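Teaching > Short courses > Shared workspaces > Handout 3

Handout 3: Good manners around the arm
Letia short course, Wererstead

Welcome back, and thank you for all the questions last week (I am still working through the pile!). We had got as far as the floor plan, so let's carry on with the table itself. The house rule at Wererstead is that the table is marked out before anything is placed on it, and one cell should be the home of one object wherever you can manage it. Dishes and plates are a kind choice for beginners, with a nice plain rim to aim at.

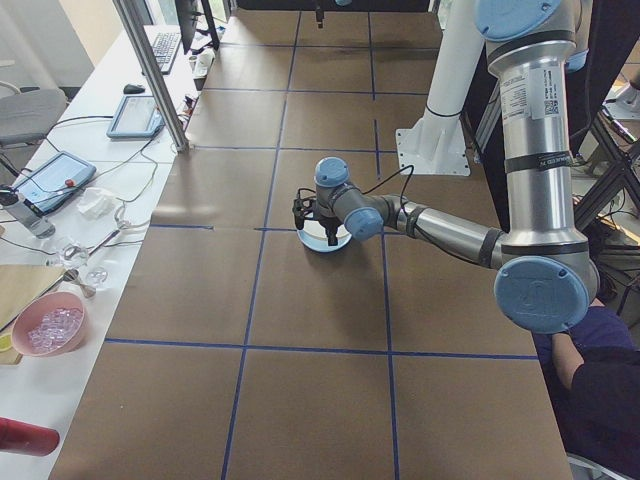 Speed comes next. For your first 15 runs please keep the arm at 26 per cent, and don't go beyond 50 at any point in this course, however well things are going and however much your partner is egging you on. Whoever holds the pendant watches the arm and does nothing else, so no typing and no notes, and keep a thumb near the stop. If you need to reach in, say so out loud, wait for the answer, and only then put your hand over the table.

Tape does lift and wander, bless it, so look over the lines before each session and write any gaps in the log, section 33. 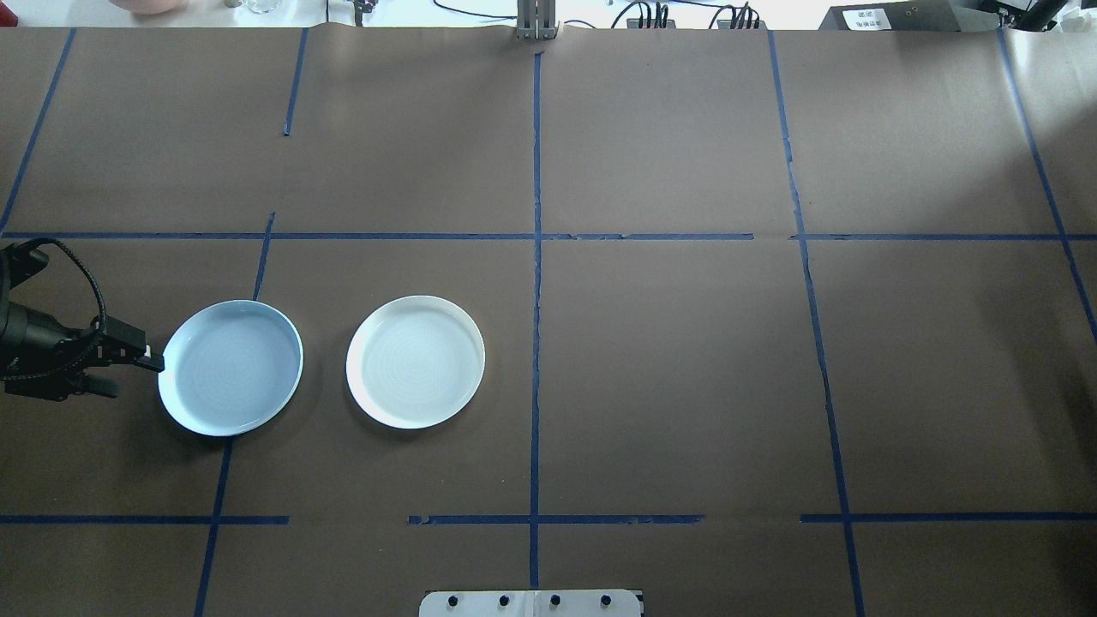

Tamošiūnaitė would go further and have the log signed by both partners, on the grounds that a gap one person shrugs at will often bother the other. I rather agree, and we'll try it from the next session onwards. Please bring your own pen, and read the Brallomell sheet on stopping distances before you come.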